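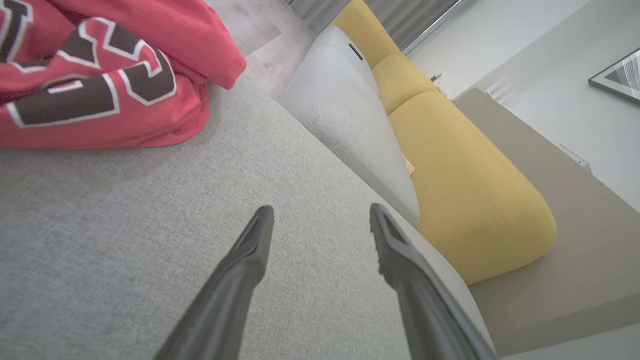

Lorna Moffat thinks we should stop saying "forgery" in the notes until the label is explained, and that a copy with a wrong label on the back is still only a copy. I accept this. From today the harbor view is "the Baladport picture" or number 132, and the words fake and forged are left out of this notebook, also in the margins. I have crossed them out in the earlier pages but you can still read them.

March, 9:20 in the morning

Continued with the back of number 132. The loan from Druner was extended, so we have it until the end of the month and the signed paper is in the blue folder.

The stretcher is older than the canvas, I am now quite sure. There are two sets of tack holes in the wood and only one set in the canvas. The older holes have dirt inside, dark and hard. Somebody took an old stretcher and put another canvas on it. By itself it proves nothing, restorers did this also in good faith, and dealers did it to save money. But the condition report from the Druner sale says "original stretcher", and this we can not repeat in our own report.

Looked at the label again with magnification 40. The paper is printed with the name of the Bukhari collection and a number is written by hand in brown ink. The ink goes over a tear in the paper. I mean that the pen line continues down into the torn part and the ink has spread in the open fibers. So the paper was already torn when the number was written. I made three drawings of this place because in the photographs the gloss of the glue hides it. The best drawing is the last one.

It would be good to have another Bukhari label to compare. I wrote to the archive in Baladport and asked for any label, even from a frame or a crate. They answered before with the inventory list, where 132 is "harbor, evening, oil" without any size. Our picture is a harbor, but I would not say evening. The sky is yellow under the varnish, and when I imagine the varnish away it is an ordinary afternoon.

11:45

UV with the Onava lamp. The varnish has the greenish glow over everything except in the lower right corner, where the signature is. There it is dark, a patch with soft edges. First I believed the signature is on top of the varnish, but under the microscope it looks more complicated: there is a cleaned area, then the signature, then a thin new varnish on it. So the corner was opened by someone and closed again.

Note for whoever uses the lamp after me: it needs to warm up, and please do not judge the color in the first minutes. I did this last time and had to write the page again.
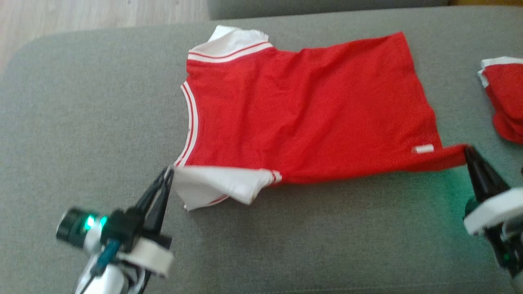

What I would like to do next is take a sample from the edge of the cleaned area, not from the signature itself. We need the permission of the owner for it and the owner is, at the moment, not so clear. Druner says the consignor, the consignor's lawyer says the buyer. I will not touch it with a blade before one of them signs.

Lorna wants to know who had the picture when the corner was cleaned. I can't tell this from the paint. Maybe from the invoices, if the framer kept any. The framer's stamp is on the lower bar of the stretcher, half of it planed away, I can read "ort" and a street number with a 2 in the end. "Ort" could be Baladport but I should be careful, I want it too much.

14:10

Raking light, left side. The brushwork in the water is quick and confident, and in the boats it is slow. I noticed that the masts were drawn with a ruler, there is a groove in the ground. Does he use a ruler in other pictures? Check the small one in the catalog, the one with the customs house. If the masts there are free hand, put it in the report as a difference and no more.

To do:
ask archive again about the label, and if the list has a second page
sample permission, in writing
scan the three drawings
change "original stretcher" in our draft, it is still there in paragraph 3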